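Hadimia Online: progress report to the Plikstead Games Fund

Period covered: from the closed test in January to the end of April
Project stage: second of three payments

Summary

In this period we moved all test players to the new server program, finished the first version of the Kokent region and started the work on cross-play between computer and console. Two of the three goals in our plan are reached. The third one, the new matchmaking, is late by one month, and we explain the reasons further down. We do not ask for more money at this point.

Server change

The old server program was written for the prototype and could keep 30 players in one area before the movement became jerky. For the harbour battles we need much more than this. The new program, which we call Riquelme inside the studio, divides each area into small parts and gives every part its own process. In the March test we had 468 players connected at the same time and the servers stayed up during the whole evening. We had one serious problem: players who crossed the border between two parts in the middle of a fight sometimes lost the last item they had picked up. The error is corrected, and we wrote an automatic test for it so that it does not come back.

The change had a price for our players. All characters from the first test had to be deleted, because the old save format could not be read in a safe way. We announced this two weeks before, on the forum and in the game launcher. Some players were disappointed and they told us so – we gave them a title for their new character, and most of them returned for the next session.

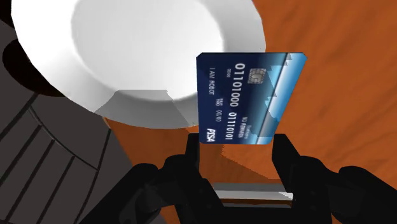 Ivo Marchetin

Kokent region

Kokent is the second large region of the game and the first one with weather. It has 7 villages, of which five are complete with quests and voices. The other two can be visited, but the shops there are closed and the people have only short texts. We decided to show them in the test in this condition, and the feedback about the roads and the distances was useful. The walk from the southern gate to the mines was too long for new players, so we added a ferry.

The music for the region is recorded. The sounds for rain and storm are still temporary.

Matchmaking

This is the part where we are behind the plan. We wanted to deliver a first version in March. During the server change we saw that the old way of grouping players looked only at the level and did not consider the quality of the connection, and players with a slow line were often put together with very fast ones. It was better to begin again than to repair it. The new design is written and approved, and the programming has started. We expect a version for internal testing in May.

Budget

The spending is inside the agreed limits. The server rent was higher than planned in March, when the old and the new program were running in parallel. The cost for translation was lower, as the German texts are moved to the next period. The detailed table is sent separately with the invoices.

Next period

– matchmaking in internal test, then open to all test players
– the last 2 villages of Kokent
– first cross-play session with console players
– German texts

We would like to ask the Fund for one decision. The agreement says that the public demo must be available before the end of July. We can keep this date if the demo contains only the harbour and the first part of Kokent. If the Fund prefers to have the full region in the demo, we would need until September. Please let us know before the end of May which option you prefer, so that we can book the voice studio in time.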